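7.3 Arm sags or drops after a stall

A stalled Skolell arm goes quiet, thinks it over, and then lets go of everything at once. The gripper arrives first. Keep your hand out from under it, however calm it looks.

CAUTION: Do not catch a falling arm. Binta Bassey did, and the finger joint won. Cut power at the wall and let it land.

1. Press stop. Wait for the status light to go out.
2. Switch off the servo supply and unplug it. Both. The switch has let us down before.
3. Support the upper links with one hand and fold the arm down slowly.
4. Follow each cable from the wrist back to the base. Look for pinches at the joints, where a loop can get caught on the way round.
5. Reseat the servo plugs at the controller one at a time. Pulling them all out together is quicker until you have to put them back.

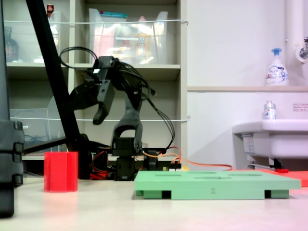

Bench layout and loose wiring

With the gripper up high and the cables arcing over the top, the arm has plenty of height to fall from. Move the block and the green board out of reach before you restore power.

6. Gather the red and orange wires at the foot of the base and tie them clear of the first joint.
7. Power up and run the slow test, code 44. Stop if any joint hums without moving.

Note: Keep liquids and wet hands away from the controller. If your bench shares a room with a sink, dry off first – the servos are not rated for soap.

If the arm drops again, write down the error code and send it to Mwangi Kashindye at Brirkport. Code 395 means a worn servo. Code 499 means "other", and we are sorry about that one.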